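Hooray for the long white desk!

Apr 26, 2023

If you've been up to the small room at Grollilbridge this month you'll know already, but for everyone else: the new desk is in, and we love it!

Some of you will remember the old arrangement, which was two card tables pushed together with a strip of tape over the join. It did us proud from December onwards, but anything put down near the middle had a habit of ending up on the carpet tiles next door. Mireille Qudah spotted the desk when the Tollia office was clearing out its top floor, rang Walid Khasawneh straight away, and between them they had it in the van before lunch. It cost us £100 including the van (a bargain, we think) and it took four people to get it up the stairs, with Karim Hourani calling out the corners.

It's second-hand, so please don't expect showroom condition. The top has picked up a few faint smudges and scratches over the years. Yvonne Haworth has had a go at them with bicarb and a damp cloth and says the rest can stay as character! What really makes it, for me, is the front edge, which has a gentle curve to it. You can pull a chair up close and lean in without a sharp corner digging into your arms, and after an afternoon of pouring and labelling that makes such a difference.

And there is going to be plenty of pouring and labelling. Nina's drinks table is back for the summer open day, and we'll be using the desk to set it all out. Vy Kim is putting together the running order and would be glad of any clean bottles with lids that fit properly. Plastic is best, as they're so much lighter to carry down. Screw-top lids in bright colours are especially welcome, so that we can tell one batch from the next at a glance (last year's pencil labels smudged terribly, and we served ginger to a lot of people who had asked for apple).

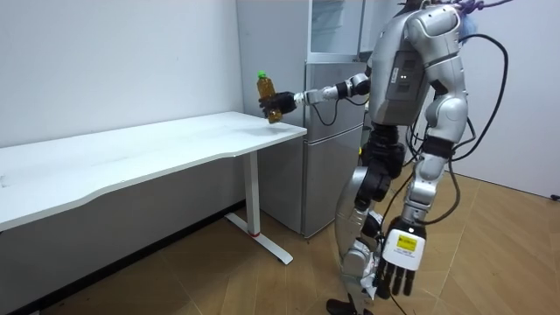
Green cap at the end of the new desk, Grollilbridge.

Bottles can be left in the crate by the stairs at any time. Rinse them first, please, and leave the lids off so they can air.

We're still after 3 stacking chairs and a lamp that will clamp on to something thick, because the desktop is a proper slab and the lamp from the Cando room won't open wide enough. If you've got either going spare, have a word with Mireille or Karim.

The room is open until 9 most evenings, so do come up and see the desk for yourself!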